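# Foam Sorting Boards: Gallery and Notes

Notes on cutting and finishing foam sorting boards, the kind with recessed openings for loose shapes. The boards discussed on this page were cut from Druvard closed-cell slab on the Sketlow bench router. Lino Marino did the layouts and Wouter Schouten did the cutting. Earlier boards in wood are on the Gwynne page.

## Slab and color

We buy the slab dyed through, so a cut wall has the same pigment as the top. Inside an opening it still reads darker because the light drops off. Painted foam was tried in July and dropped. The paint cracked at the corners of the small squares within a week.

A thick slab costs more and is slower to cut, but a piece that stands in a deep opening stays upright. On the thin stock, tall prisms leaned and pulled the edge out of shape.

## Layout

Lino draws the openings in loose rows and mixes large and small. Round holes, squares and rectangles are simple. A star takes the most time, as each inside corner has to be cleaned up with a knife after the router has passed. We round the star points slightly. Sharp points tear.

The narrow strip between two neighboring squares is the weak spot on any board. If it is cut too thin it folds over the first time a piece goes in at an angle. Wouter leaves it a little wider than the drawing asks for and takes the difference off the outside edges.
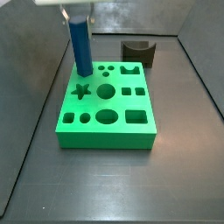

Clearance is the other number worth arguing over. The current rule is 2 mm across the full width of the piece, same for every shape. Lino wants less on the circles, where there is no rotation to get right, and more on anything with flat sides. The hexagon is the usual complaint - it has to be turned to line up, and a tight opening grabs it halfway down.

An arch needs its own template. The curve is cut first and the straight sides after, or the cutter wanders where the two meet.

## Pieces

Loose pieces come from Bravoten in solid colors. Flat sides should be checked against a straightedge before the opening is cut, and the opening sized to the piece in hand. Working from the catalog size caused most of our early scrap.

Tall pieces are easier to grip and harder to aim. Short ones go in faster but are a nuisance to get back out, so short pieces get a finger notch if there is room for one.

## Wear

Boards are retired by insertion count, kept on a tally sheet taped inside the cupboard door.

- 1,000 insertions: top edges of the openings start to polish. No change in fit.
- 2,000 insertions: corners of the squares go soft. Circles and ovals unchanged.
- 3,000 insertions: the star no longer holds its piece in one position. Board goes to the practice pile.

Clean with a damp cloth only. Solvent leaves a dull patch on the glossy skin, and the patch does not come out. Store flat - a board left on edge over a summer took a bow that weights did not fix.

## Still open

A second supplier for the slab. Also whether to chamfer the openings. Wouter has cut one test board with a chamfer on the front row only, and it has not been through enough insertions to compare.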